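My Kitchen Safety Check Before the Big Baking Season

Done on 19/10/2020, with a mug of tea in one hand and a pencil in the other

Every fall, before the pies and the stollen and the endless rolls take over my life, I go through the kitchen with this list. Steal it if you like! My comments are under each item.

1. Oven temperature
Checked with a separate thermometer. OK
Mine used to run hot, and I blamed my recipes for years. It's fine now that the door seal has been replaced.

2. Smoke alarm
Tested. OK
Loud enough to send the cat upstairs – sorry, Nicholas.

3. Fire extinguisher
Needle in the green. OK
I moved it from beside the stove to beside the back door. You don't want to reach across a burning pan to get it.

4. Knives
Needs work
Two are dull, and a dull one slips. Urs Steiner sharpens mine at the Pedcombe market, so they're going in a bag by the door tonight.

5. Fridge
Below 40 degrees. OK
I also threw out a jar of horseradish that I don't want to talk about. 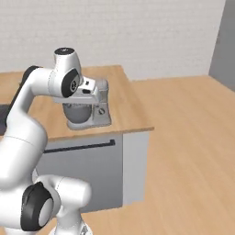 6. Cords and plugs
Needs work
I run my fingers along every cord (unplugged, please!) and look for cracks, scorch marks and loose prongs. The toaster failed, so out it goes. Don't skip the big things that never leave the counter, either. A stand mixer gets forgotten because it just sits there looking solid, but pull it forward, check behind it, and make sure the cord isn't trailing anywhere near the sink. Beaters come out only when it's unplugged. I learned that one with a spatula, thankfully, and not a finger.

7. Pot holders
Needs work
Hold them up to the light. If you can see the window through them, they're dust rags now. I lost 4 this year.

8. Pantry
Mostly OK
Flour in sealed tubs, nuts in the freezer, and the heavy Usden stockpot down on the bottom shelf where it can't land on anybody. Still to do: wipe up the molasses.

9. Step stool
OK
Dušan Petkov tightened the screws for me and got paid in poppy seed roll.

Next check is in November, the weekend before the pies – toaster shopping comes first.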